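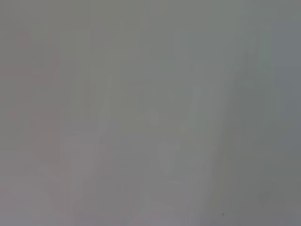
Category: Open days and demonstrations

Robotics > Public events > Pendorness Open Day

The Pendorness Open Day is a yearly visit to the Koval workshop at Flarnley, held each September, when the doors are opened to anyone who would like to watch robots at their everyday work (and there is usually a queue well before opening). It was begun by Lindiwe Mtshali, who had grown tired of describing her job to her neighbours and thought it kinder to let them come and look. The first drew 453 visitors and the following one 475, a good many of them arriving on the Wokbridge bus.

The best loved part is the tea table, a plain white top with a black kettle and a small dark cup set out within reach of a black two-fingered gripper. Each showing lasts 30 minutes, with plenty of time for questions, and the staff are very patient with the same ones coming round again.
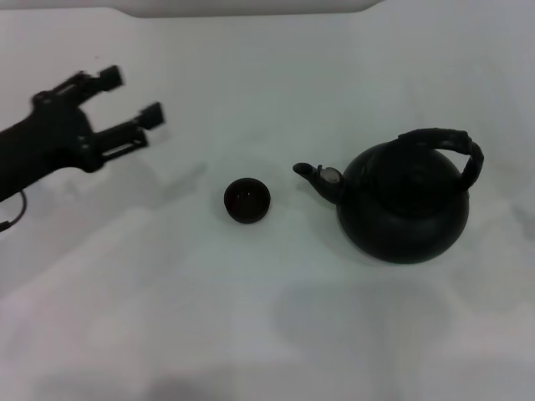 Visitors stand behind a rope and are asked to keep their bags off the floor. Children may try a hand-worked gripper in the side room — a lovely thing, and always busy — until 4 in the afternoon, when the workshop closes.

Comments

marrowfield: We went last time and my dad talked kettles all the way home!

Tess_P: Is there parking, or is it best to come by bus?

Contact the editors | © Pendorness Pages | Back to top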